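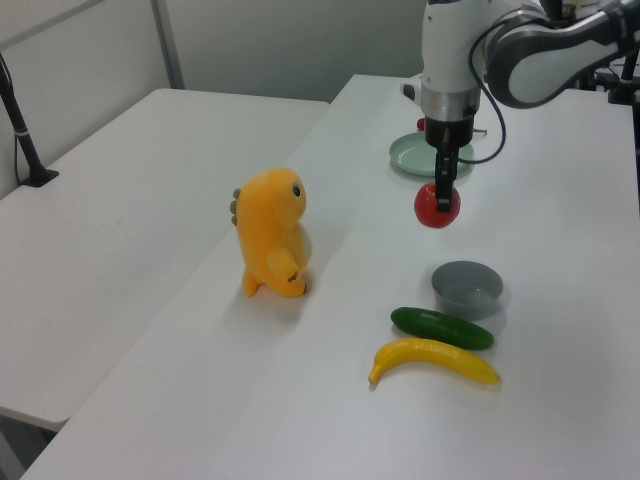 **Rurnthorpe 캠퍼스 전산지원팀 출력기기 담당**

발표자 노트: 공용 레이저 프린터 줄무늬와 용지 걸림, 접수부터 부품 교체까지
2018년 5월 11일, 발표 30분, 질문은 끝나고 받음

## 시작

- 인사는 짧게. 슬라이드는 Indico 행사 페이지에 올려 두었으니 받아 적지 않아도 된다고 말할 것.
- 대상은 각 학과에서 프린터를 맡고 있는 직원. 드라이버 설치는 오늘 다루지 않음. 그 질문이 나오면 팀 메일로 돌릴 것.
- 오늘 이야기하는 기종은 Utano 흑백 레이저. 복도에 있는 컬러 복합기는 임대 계약이라 우리가 열면 안 됨. 덮개도 열지 말라고 한 번 더 강조.

## 2월에 있었던 일

2월에 같은 층의 프린터 4대에서 세로 줄무늬 신고가 들어왔습니다. 처음에는 토너 불량으로 보고 카트리지를 전부 바꿨습니다. 두 대는 멀쩡해졌고 두 대는 그대로였습니다. 그대로였던 두 대는 드럼에 긁힌 자국이 있었고, 결국 토너 값을 괜히 쓴 셈이 됐습니다. 그때부터 신고를 받으면 카트리지를 주문하기 전에 출력물부터 받습니다.

(여기서 줄무늬 출력물 두 장을 돌린다. 뒤에 앉은 사람까지 갈 시간을 줄 것.)

## 신고할 때 보내 줄 것

- 시험 페이지 한 장. 프린터 자체 메뉴에서 뽑은 것이어야 합니다. 컴퓨터에서 보낸 문서는 드라이버 설정이 섞여서 판단하기 어렵습니다.
- 그 페이지를 300dpi로 스캔한 파일. 휴대전화로 찍으면 옅은 줄이 안 보일 때가 많습니다.
- 상태 페이지에 나온 총 출력 매수.
- 어떤 급지함을 썼는지. 걸림 신고에서 제일 자주 빠지는 항목입니다.

"안 돼요"만 적힌 메일이 오면 저희가 다시 물어봐야 하고, 그 사이에 하루가 갑니다. 양식은 Indico 페이지의 첨부 파일에 있습니다.

## 줄무늬 읽는 법

세로줄이 처음부터 끝까지 곧고 검게 이어지면 드럼 표면이나 청소 날을 봅니다. 하얗게 비는 세로줄이면 토너가 한쪽으로 몰렸거나 레이저 창에 먼지가 앉은 경우입니다. 카트리지를 빼서 좌우로 몇 번 흔들고 다시 끼운 뒤 시험 페이지를 뽑아 보세요. 그래도 똑같으면 접수해 주시면 됩니다.

같은 점이 일정한 간격으로 반복되면 회전하는 부품 쪽입니다. 간격을 자로 재서 서비스 설명서의 표와 맞춰 봅니다. 표는 기종마다 다르니까 인터넷에서 찾은 다른 회사 표를 쓰지 마세요. 작년에 그렇게 해서 정착기를 잘못 주문한 적이 있습니다.

글자가 손으로 문질러 지워지면 정착 온도 문제일 수 있는데, 먼저 용지 종류 설정을 확인합니다. 두꺼운 종이를 넣고 설정은 '보통'으로 둔 경우가 꽤 있습니다.

## 드럼을 꺼낼 때

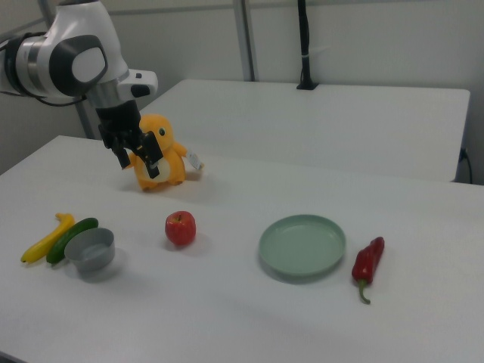

드럼 유닛은 전원을 끄고 앞 덮개를 연 다음, 카트리지를 먼저 빼고 꺼냅니다. 손이 가는 위치가 중요합니다. 사진의 주황색 인형은 검은 집게 손가락이 밝은색 배 쪽에 가 있는데, 드럼은 그렇게 가운데를 잡으면 안 됩니다. 감광면에 지문이 묻으면 그 자리가 출력물에 그대로 나옵니다. 양쪽 끝의 플라스틱 손잡이만 잡고, 꺼낸 뒤에는 바로 검은 봉투나 두꺼운 종이로 덮어 주세요. 창가 책상에 올려놓고 점심 먹으러 가면 그 드럼은 버려야 합니다.

(시연: 폐드럼으로 잡는 위치를 보여 준다. 새 드럼은 꺼내지 말 것.)

닦는 문제도 꼭 물어봅니다. 답은 이렇습니다. 드럼은 닦지 않습니다. 물티슈, 알코올, 안경닦이 모두 안 됩니다. 레이저 창은 마른 극세사 천으로 한 방향으로만 닦습니다. 토너가 바닥에 쏟아졌을 때 일반 진공청소기를 쓰면 필터를 통과해서 방 전체에 퍼지니, 젖은 종이타월로 눌러서 치우고 팀에 연락해 주세요.

## 용지 걸림

걸림은 급지 롤러가 닳아서 생기는 것과 종이 때문에 생기는 것으로 나눠서 봅니다. 종이가 아예 안 들어가거나 소리만 나고 헛돌면 롤러 쪽입니다. 두 장씩 들어가면 분리 패드를 의심합니다. 안쪽 정착기 근처에서 주름진 채로 걸리면 종이가 습기를 먹었을 가능성이 높습니다.

지하 창고에 있던 종이는 뜯지 않은 상태로 프린터가 있는 방에 72시간 두었다가 쓰시기 바랍니다. 우리 팀 기준이고, 이렇게 바꾼 뒤로 지하 창고를 쓰는 학과의 접수가 줄었습니다. 이미 뜯은 종이를 급지함에 몇 주씩 넣어 두는 것도 좋지 않습니다.

걸린 종이는 종이가 가는 방향으로 두 손으로 천천히 당깁니다. 찢어졌으면 조각을 맞춰 보고, 모자라면 안에 남아 있는 것입니다. 핀셋이나 자를 넣지 마세요. 정착 필름이 찢어지면 유닛을 통째로 갈아야 합니다.
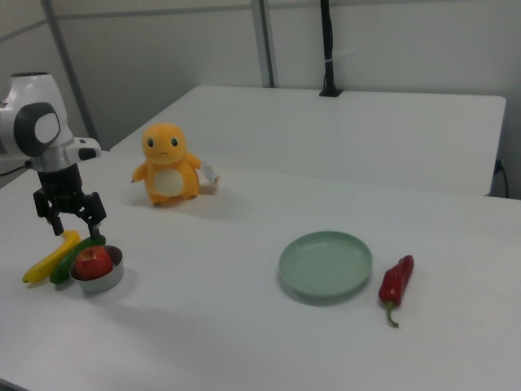
급지 롤러는 학과에서 직접 바꿔도 됩니다. 급지함을 완전히 빼고, 롤러 옆 걸쇠를 바깥쪽으로 밀면 빠집니다. 새 롤러의 고무 면은 만지지 말고 축을 잡아서 끼웁니다. 딸깍 소리가 나지 않으면 덜 들어간 것입니다. 분리 패드는 롤러와 한 세트로 오니 같이 바꾸세요. 한쪽만 새것이면 얼마 안 가서 두 장 급지가 다시 생깁니다.

정착기는 직접 바꾸지 마세요. 뜨겁고, 끼운 뒤에 카운터를 초기화해야 하는데 그 메뉴가 관리자 암호로 잠겨 있습니다. 암호를 알려 달라는 요청이 가끔 오는데 드릴 수 없습니다.

## 카운터 초기화

- 유지보수 메시지가 떴다고 바로 고장은 아닙니다. 정해진 매수가 됐다는 알림이고, 출력 상태가 좋으면 부품이 도착할 때까지 계속 써도 됩니다.
- 부품은 그대로 두고 카운터만 되돌리는 것은 하지 않습니다. 다음 사람이 교체 시기를 알 수 없게 됩니다.
- 인터넷에서 파는 초기화 프로그램은 학교 컴퓨터에 설치 금지. 돈만 받고 키를 안 보내는 곳도 있고, 백신에 걸린 파일도 있었습니다.

## 부품 주문

부품은 Wunderlich를 통해서만 주문합니다. 학과 카드로 따로 사면 불량일 때 반품 처리를 저희가 못 도와드립니다. 주문서에는 기종명 말고 뒷면 스티커의 전체 모델 번호를 적어 주세요. 끝 글자 하나 차이로 롤러 폭이 다릅니다.

토너는 예비로 한 개만 보관하고, 상자에 받은 달을 써 두면 됩니다. 드럼은 학과에서 쌓아 두지 말고 필요할 때 신청합니다. 다 쓴 카트리지는 새것이 들어 있던 상자에 넣어 Rurnthorpe 본관 수거함으로 보냅니다. 비닐봉지에 담아 오면 운반하는 동안 토너가 샙니다.

## 시간이 남으면

- 양면 출력에서만 걸리는 경우: 뒷덮개가 덜 닫혔는지부터.
- 라벨지: 한 번 통과한 시트는 다시 넣지 말 것. 떨어진 라벨이 드럼에 붙으면 떼어 내도 자국이 남음.
- 절전 모드에서 깨어나지 않는 문제는 네트워크 담당에 넘겨 둔 상태. 일정은 아직 못 받았다고 답할 것.

질문 받고, 나가는 길에 접수 양식 인쇄본 가져가라고 안내. 폐드럼과 롤러 견본은 회수할 것.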